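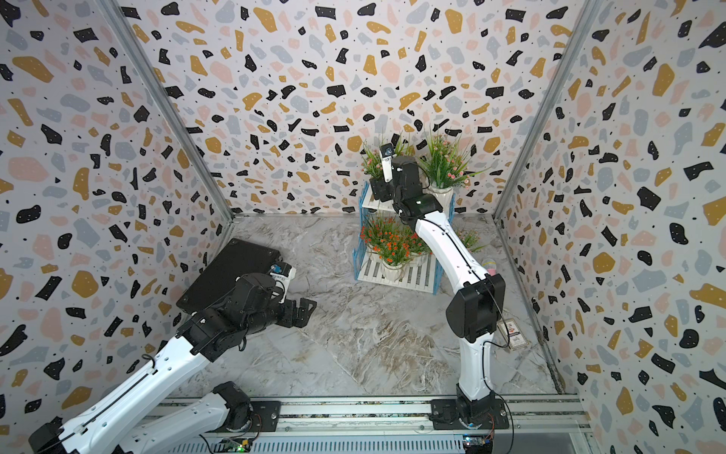
Crunch, Squelch, Whoosh! How films and TV shows get their sounds

By Darnell Ambrose
2 May 2025

Next time you watch a film, close your eyes for a minute. Just one! You'll hear far more than people talking. There are footsteps, doors, cups being put down on saucers, a coat rustling, maybe a dog's claws tapping across a kitchen floor. And if you like space films or monster films, there'll be all sorts of zaps and roars and slimy dripping noises too.

A huge number of those sounds weren't recorded when the actors were being filmed. They were made later, in a quiet room, by people stamping in trays of gravel and squeezing wet cloths. It is one of the best jobs in the whole world of film and it has a funny name. It's called Foley.

Why is it called Foley?

It's named after a man called Jack Foley, who worked at a film studio in America when films first started to have sound. Before that, films were silent, and cinemas often had a piano player or even a whole band to go with the pictures. When sound came along, somebody had to work out how to put in all the little noises. Jack Foley and the people he worked with would watch the film on a big screen and make the sounds at the same time, walking when the actors walked and clapping when the actors clapped.

People who do the job now are called Foley artists. You say it FOH-lee.

Why not just record the real sounds?

Good question, and it's the one I get asked most when I visit schools.

When a scene is being filmed, the microphones are pointed at the actors' mouths. The most important thing is to catch every word. So the microphone might hear the talking beautifully but hardly pick up the footsteps at all. It might also pick up things nobody wants, like an aeroplane going over, or the wheels of the camera trolley.

Then there's the problem of pretend things. A castle wall on a film set might be painted wood. If a knight bangs his fist on it, it goes "tonk" like a cupboard. A sword might be rubber. A spaceship door might be pulled open by two people hiding behind it with a rope. Everything looks brilliant and sounds completely wrong!

And some things don't make a sound at all because they were never there. If a dragon was drawn on a computer, there is no dragon to record. Somebody has to decide what its wings sound like.

There's one more reason, and I think it's a clever one. When a film is shown in another country, the actors' voices are often swapped for voices in a different language. If the footsteps and the door slams were on the same recording as the voices, they'd vanish as well. With Foley they're kept separately, so they can stay exactly where they are.

Three main kinds of Foley

Feet. This means footsteps, and there are masses of them. Foley artists have shoes in all shapes and sizes. I own 80 pairs and most of them don't fit me properly. I have cowboy boots, ballet shoes, wellies, flip-flops and one enormous pair of high heels with the backs cut off so I can get my feet in. The floor matters too. A Foley room has little squares of different ground set into it, like a patchwork: concrete, floorboards, sand, gravel, carpet, leaves.

Moves. This is the sound of clothes. Rub your sleeve against your side. Hear that? It's so soft you never notice it, but if you take it out of a film the people seem like ghosts. For moves you hold a piece of cloth close to the microphone and rub it in time with the actor. Leather jackets creak. Raincoats swish. Jeans are rougher than you'd think.

Props. This is everything else that somebody touches. Keys, plates, bags, telephones, swords, sandwiches.

What things are really made of

Now for the fun bit! Lots of sounds in films are made by something completely different from what you see. Some of these are very old tricks and Foley artists everywhere know them.

Walking in snow: squeeze a bag of cornflour. It makes a lovely creaky crunch. Real snow melts, so it's no use in a warm room.

Horses: two halves of a coconut shell, knocked on the ground. Stuff a bit of cloth inside if the horse is walking on grass.

Bones breaking: snap a stick of celery. If you want it nastier, wrap the celery in a damp tea towel first.

Fire crackling: scrunch up crisp packets or cellophane, gently, and let it uncrumple on its own.

A bird flapping: shake a pair of leather gloves. Small gloves for a pigeon, big floppy ones for an eagle.

Rain: pour rice slowly onto a baking tray.

Something slimy: wet shammy leather, or a bowl of jelly and your hands. You will need an apron.

A creaky ship: an old wooden chair with wobbly legs. I found mine in a skip and I wouldn't swap it for anything.

The day I had to be a swamp monster

Last January I worked on a children's adventure series called Nodudari. If you haven't seen it, it's set on a planet that is nearly all swamp. The hero is a girl called Manalo who travels about in a flat boat, and the baddie is a great big mud creature called Balov. Each episode is 50 minutes long, and the first one needed 1,499 separate Foley sounds. Footsteps were most of that, because Manalo does not sit still.

Balov was the hard one. He hasn't got proper feet, so what does he sound like when he moves? The director told me he should be heavy but also a bit sad. A sad footstep! I tried a mop. I tried a sack of wet newspaper, which split. I tried dragging a rubber mat through a paddling pool, and that was too splashy, more like somebody having a nice day at the seaside.

In the end I used porridge. I made a big pan of it, let it go cold, tipped it into a washing-up bowl and pushed a plunger up and down in it very slowly. It went "gluuuup... thup". The "gluuuup" was heavy and the "thup" was sad. Everyone in the room pulled a face, so we knew we'd got it.

The boat was easier. It was my wobbly chair again, with a wet rope wound round one leg. And there's a small furry animal called Ramar that rides on Manalo's shoulder. His little scampering feet are paper clips taped to the fingertips of a glove. I tapped them on a wooden tray, and when he's cross I tapped harder.

Who else works on the sound?

Foley is only one piece. If you watch the names at the end of a film (do, it's interesting, and sometimes there's an extra scene!) you'll see other jobs as well.

The Foley mixer sits at the controls, sets up the microphones and records everything the Foley artist does. They have very sharp ears. Mine once stopped a recording because she could hear my tummy.

The sound designer invents big special sounds, like engines and lasers and monster roars. They often mix lots of sounds together. A roar might have a lion in it, and a pig, and a lorry slowed right down.

The sound editor makes sure each noise happens at exactly the right moment. If a cup touches the table and the "clink" comes late, even by a tiny bit, your brain notices.

The composer writes the music.

The re-recording mixer comes last and puts it all together, deciding how loud each part should be. Sometimes they turn a sound down so low that you'd never know it was there. I once spent a whole morning on a squeaky gate and you can't hear it at all because there's a trumpet.

Try it yourself

You can have a go at this at home or at school with hardly any equipment. It's best with 2 people, one to make the noises and one to record.

Pick a very short bit of a film or cartoon, less than a minute. Ask a grown-up if it's all right to use their phone or tablet for recording.

Watch it with the sound off. Then watch it again and write down every single thing that ought to make a noise. Your list will be longer than you expect.

Go hunting for objects. Check the kitchen, the recycling and the bottom of the wardrobe. Shake things, tap things, drop things (not eggs, not anybody's best plates). Listen with your eyes shut, because a stapler stops being a stapler when you can't see it.

Find a quiet room with a carpet and curtains. Soft things soak up echoes. Bathrooms are terrible for this, unless your scene is in a cave, and then they're perfect.

Practise along with the picture a few times before you record. Do only one kind of sound at a time. Do all the feet first, then go back and do the clothes, then the props.

Keep the microphone close, but don't breathe on it.

Play it back with the film running. It'll probably be a bit late in places. Mine always was at the start, and the trick is to watch the actor's shoulders, since people's shoulders move just before their feet do.

Words to know

Foley: making everyday sounds to go with a film, after it has been filmed.

Prop: an object that is used in a film, or by a Foley artist to make a noise.

Sync: short for synchronised. When a sound is "in sync" it happens at the same moment as the picture.

Dubbing: swapping the actors' voices for voices in another language.

Mix: all the voices, music and noises put together.

Take: one go at recording something. The porridge was take 23.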